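Paster sim add-on for two-arm table tasks
5 min read

Paster is the simulation package we use at Flindham for two-arm tabletop work. Scenes, task files, a scoring script, the replay tool. It goes with the Jirklow controller but doesn't need it, any controller that takes joint targets at a fixed rate will do. This page is for people deciding whether to install it, the full manual comes in the download.

What it's for

Testing one question mostly: does a policy trained in a bare room still work once the room is a home? Most table benchmarks sit in a gray void. Fine for debugging. But the robot's own view takes in doorways, walls, furniture a long way behind the table, and a policy will happily latch on to any of it. Paster lets you keep the task fixed and swap everything behind it.

What's in the package

- 118 room layouts, furnished, with lighting presets
- Table tasks, one arm and two arm: pick, place, hand over, clear a plate
- Rostami scoring script (see below)
- Replay tool, steps forward and back, exports stills
- Config files in plain text, no editor needed

Layouts are apartments and small houses. Doors can be open or shut per run, set it in the config. Wall art, wall color and floor can be shuffled separately from the furniture, so you can find out which one is hurting you.

The method, short version

Ehsan Ahmadpour worked out the split we ship with. Each task gets run in pairs. Same table, same objects, same start pose for both arms, same random seed. Only the room changes. Score is the difference within the pair, averaged over the layouts. Simple but it takes out most of the noise you get from object placement, and you need far fewer runs before the numbers settle.

Rostami does the pairing for you. Point it at a results folder and it matches runs by seed, drops any without a partner and writes a table. Runs that ended in a collision are kept and flagged, not thrown away. Earlier versions threw them away. That made everybody's policy look better than it was, so please re-score old results before comparing.

What we found

Three policies, all trained in the bare room, all fine there. In furnished rooms two of them dropped badly on plate tasks. The third was trained with random crops and held up a good deal better. Hamidreza Ansari went through the replays for the bad two and the pattern is pretty clear: the reach starts late, or drifts toward whichever side has the busier background. Grasping itself was mostly ok once the hand got there.

Wall and floor changes alone did very little. Open doors were the worst single factor by a distance, and that's the part we did not expect. Our best guess is depth, a long view past the table throws off the estimate of where the table ends. Not proven. A shut-door rerun of the whole set is planned for January. 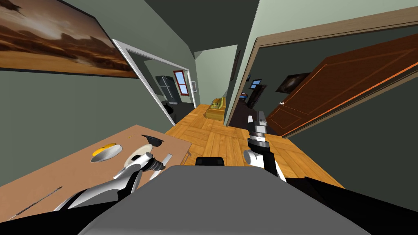
Also worth knowing, thin utensils lying flat are still hard for all three policies, furnished room or not. Contact settings are partly to blame. We loosened them in this release and success went up a little, but there is some sliding now when a fingertip touches a handle side on. If your task depends on that, use the old contact file, it's still in the folder under legacy.

Requirements

Linux, one recent graphics card, over 40 GB free disk for the full layout set. A smaller set is availble for laptops. Rendering off is supported and much faster if you only need joint logs.

Known issues

Replay tool loses the light preset if you jump backwards past the start of an episode. Reload the file. Door hinges can jitter at very small time steps, it doesn't affect the score but looks bad in videos.

Licence and support

Free for research and teaching, ask us for anything else. Bug reports go to the Paster tracker, attach the config and the seed or we can't reproduce it.

Page updated 2022-11-05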